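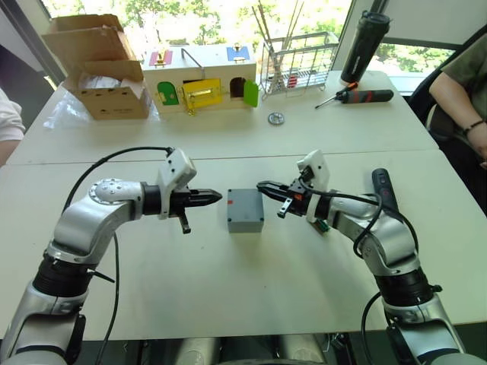 Nisreen Rizk
Member, second-year grad student (bimanual manipulation)

Two-arm lift: did I find a real effect or just a lucky box?

Hi all, long-time reader, first-time poster, and I'm hoping somebody can talk me down or cheer me on before I show this to my advisor.

I'm working on two-arm lifts of small rigid things. The current object is a squat gray box with screws at the top corners, and the job is about as simple as it gets: one gripper comes in from the left, one from the right, both stop a short distance off the sides, then they close in together and lift. I've been calling the stop before contact "the pause," and the pause is what I want to ask about.

My policy is learned from demonstrations (I did all of them myself, so there's only one style in there). In the first batch I went straight in with both arms in one smooth motion. In the second batch I stopped both grippers beside the box, waited a beat, then moved in. Same number of demos in each batch, same training settings, same table, same box.

Then I ran 41 trials with each policy. The straight-in one got 18 good lifts. The one with the pause got 81 percent... no wait, let me fix that before someone yells at me. 81 is the total number of demos I recorded before throwing one out for a dropped connection, so 80 used, half and half. The pause policy got 2 failures out of its 41. Sorry, I've been staring at this spreadsheet too long.

So that's a giant gap, and giant gaps make me nervous! My story is that when you go straight in, one arm always touches a hair earlier and shoves the box toward the other one, and the policy never learned what to do about a box that's moving. With the pause, both arms start the last bit from nearly the same distance, so they land closer together. But I can think of boring explanations too. The pause demos came second, so maybe I'd just gotten better at the task by then.

Is there a cheap way to tell these apart? I have the arms for a while longer but I really don't want to record everything over again.

One more thing in case it matters: the back table has a bunch of other stuff on it (the wooden toy house with the little latched doors, the dish rack, a screwdriver, that sort of thing) for later tasks. I left it alone between batches as best I could, but I can't swear that nothing got nudged.

Karthikeyan Kulkarni
Regular

Fun problem. I think your story is plausible but you haven't tested it yet, and you might be able to without a single new demo.

First, go back to your trial logs. You must have joint torques or motor current, right? For each trial, mark when the left side first feels contact and when the right side does, and take the difference. If you're right, the difference should be bigger for the straight-in policy, and inside that policy it should be bigger on the failed trials than on the good ones. That second part is the one I'd care about. If the failures and the successes have the same spread of timing, your explanation is in trouble even if the pause still helps for some other reason.

Second, do the same thing on the demos. If your hands got better between batches, the demos should show it drifting inside the first batch too. Compare the early straight-in demos with the late ones. If they look the same, practice probably isn't the whole answer.

Third (okay, this one costs you an afternoon), take the straight-in policy and put a scripted hold in the middle of it. Let it run until both grippers are close, freeze both arms, then let it go again. I did something like this on the Gendavell project with a peg task and learned a lot from it. One warning: if the policy sees a history of frames, a freeze will look like nothing it was trained on, and it may just sit there forever. Mine did. I had to clear the history when I released it.

On the ordering problem, next time please shuffle. Record a few of one kind, then a few of the other. I know it's annoying. I also know I've lost a whole June to not doing it.

And were the trials mixed, or did you run all 41 of one and then all 41 of the other?

Dennis Lyimo
New here

try a bigger box. we had the same thing with small parts and it went away when we switched. also check your gripper speed, ours was set way too high from the factory

Hiba Abu Hammour
Moderator

A bigger box might make the failures go away, but then Nisreen can't study them, so I'd hold off on that one. Gripper speed is worth a look, though. If both policies ran at the same closing speed then it can't explain the gap by itself, but it could be making every early touch worse than it needs to be.

I'd add one thing to Karthikeyan's list. Look at where the box was at the start of each trial. If you put it back by hand, there's a good chance you got neater over time, and a box that's centered between the arms is a much easier box. If you have video, pull the first image of every trial and measure the box position against some fixed mark. You've got a seam where your two tables meet, and as long as neither table has shifted, that gives you a nice straight line to measure from for free. Then plot success against how far off center it was, one color per policy. If the two policies only differ when the box is off center, that's a more interesting result than the one you came in with, because it tells you when the pause matters.

I wouldn't worry much about the things on the back table unless your camera policy uses the full view. If it does, crop to the front table and retrain on what you already have. You'll know by the next morning.

Please also write the numbers up as counts out of 41 when you show your advisor. Percentages from that few trials look more solid than they are.

Nisreen Rizk
Original poster

Thank you both so much, and thanks Dennis, the closing speed was the same for both but I'm going to turn it down anyway and see.

Karthikeyan, I'm embarrassed to say it was all of one and then all of the other. I do have the motor currents. I pulled them for the first handful of straight-in trials last night and the timing difference is definitely there, but I haven't split it by success and failure yet, so I'm trying not to get excited. The policy does see a short history, so I'll clear it after the freeze like you said. I'll post the plot in this thread once I have all the trials in.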